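Listside open day, quick notes

Friday, February 22, 2019. Typing this up fast before I forget it all.

Got there 5 minutes late, parking is a mess, use the lot behind Balaskas and walk. Sign-in at the front desk, sticker badge, coffee. Hsiu-ying Tam took our group round. Talks quick, knows everything, wouldn't let anyone dawdle.

Ground floor first. Desks and seating, mostly the Edeck line. 132 desks went out of this building last August, she said, their best month. Sit-stand frames in one bay, fixed ones in the other. Tried the crank model. Stiff. The electric one is nicer but you pay for it, and the one on display made a hum I would notice by lunchtime.

Chairs. Too many chairs. Sat in maybe half. The mesh back ones are fine for an hour, after that no idea. Somebody asked about spare parts and got a proper answer: arms and casters yes, gas lifts by special order only.

Then the finishing shop, behind glass, no going in. Smell gets through anyway. Oil finish or hard lacquer, your choice, same price. Lacquer takes 30 hours before they'll wrap it. Sample boards on the wall in every shade, labels curling off. I liked the pale ones, the dark walnut looked kind of flat to me.

Upstairs is the meeting room stuff, what I really came for. Oval tables, long tables, a couple of odd shapes that I can't see anyone buying. List price on the big oval is $1558 and delivery is extra, ask before you sign anyhting. Light honey color, long streaky grain, nice curve to the front edge. Seats a good crowd without anybody stuck at a corner. Cartoon mat in the middle and a mouse by it, so at least you get a feel for the size of the thing.

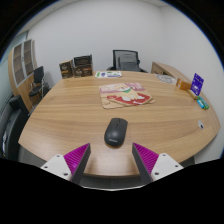 The oval table upstairs, with mouse, cartoon mat and boxes at the far side.

No cable cutouts as standard. They can do them, adds to the wait. Rival quote from Stunis includes them, so will need to compare properly on Monday.

Catalogs by the exit, take two, the back pages have the fabric codes. Sandwiches were gone by the time we got down. Next open day is in August, no date yet, worth teh drive if you're buying for more than one room.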